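Home Questions Tags Unanswered Log in

Can a machine sort and fold laundry yet, or am I being sold a dream?

My sister-in-law and I run the washing side of a 20-room guesthouse, and the owner came back from a trade evening in February with a brochure for something called the Steseck. According to the brochure it picks clothes and linen out of a heap, works out what they are and folds them. It costs more than my car, though in fairness so does the tumble dryer.

We get through 800 pieces in a busy week. Sheets and towels are dull but predictable. The trouble is everything else: guests' own clothes, staff aprons, dark tops that have wrapped themselves round other dark tops, and fitted sheets, which I have never seen anyone fold properly and I include my mother in that.

The owner thinks we could have one of these by the autumn and "free ourselves up for other things". He didn't say which things. Has anyone here worked with one of these machines, or anything like it? I'm not against it. I would happily hand the socks over to a machine tomorrow. I'd just like to know what it can do on a wet morning with nobody from the sales office standing next to it.

Wenche Dahlgren
asked 2018-07-03

3 answers

Depends what you mean by laundry. If you mean washing, yes, machines do that, they have for years. Folding, no.

Karim Awad

I spent five months on a trial at a commercial laundry called Nurmi, where we had an arm with a gripper on it doing what the sales people called "textile handling" and the night shift called "fishing". So this is a long answer, sorry.

Split the job up before you let anyone show you a price. Folding a flat, square, single thing that somebody has already spread out is more or less solved. Big laundries have had towel and sheet folders for ages and they are very good. You feed the corners in by hand and out comes a neat square. If most of your 800 pieces are sheets and towels, get a quote for one of those, second hand if you can, and ignore any machine with a name that sounds like a Swiss pharmacist.

The heap is another matter. A shirt in a heap isn't shirt-shaped. It is a lump with some other lump lying on it, and the machine has to decide where one stops and the next begins before it can do anything clever. Ours was happy with a white towel on a blue bench. Give it two dark things lying across each other and it would take hold of both, lift them with great confidence and drop one on the floor. Then it would look for the one on the floor on the bench. We had a chart for this. I was in charge of the chart.

On a good day it got 50 single garments from heap to folded in a shift. A person with a radio on does that before the first coffee. It also didn't like:

hoods
anything with a drawstring
black leggings (it considered these to be one long sock)
sleeves turned inside out
the sun, which came round to our window at lunch and made everything a different colour

Where it did earn its keep was carrying. The Kama trolley, which has no arm at all and simply follows a line to the store room and back, was the only part of the trial they kept. It isn't glamorous and it beeps, but nobody's back hurts.

My advice is to ask the Steseck people to run a demo with your washing. Take a full bag of your worst, straight from the dryer, and tip it out yourself. Don't let them tidy it first – they will offer, very politely. Then go and stand at the back with a cup of tea and time it. If they say the bag is "outside the current operating range", you have your answer and you still got out for the afternoon.

As for the autumn, I wouldn't book the socks in yet.

Lenni Pesonen

Agree with most of Lenni's answer but I think he's a bit hard on them. They are improving. We looked at the Remuvgate one last year for a small alterations shop and it could manage T-shirts reliably if you laid each one out flat first. I pointed out to the rep that once I've laid a T-shirt out flat I am two moves away from having folded it. He wrote that down.

One thing to add: find out who fixes it and how far away they live. Ours would have come from another country. A tired member of staff can usually be repaired with a biscuit.

Also ask about buttons and zips, because the gripper we saw pinched hard and left a mark on anything soft. They said there was a gentler setting, and there was, and on that setting it couldn't pick anything up.

Tiina Rantala

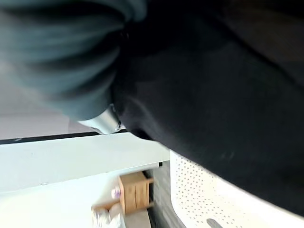

Forgot to say, the rep left me a sample bag of 5 rubber fingertips for the gripper. They're excellent for opening jars. If the owner goes ahead regardless, keep your folding table where it is for the first year and don't let him put a plant on it.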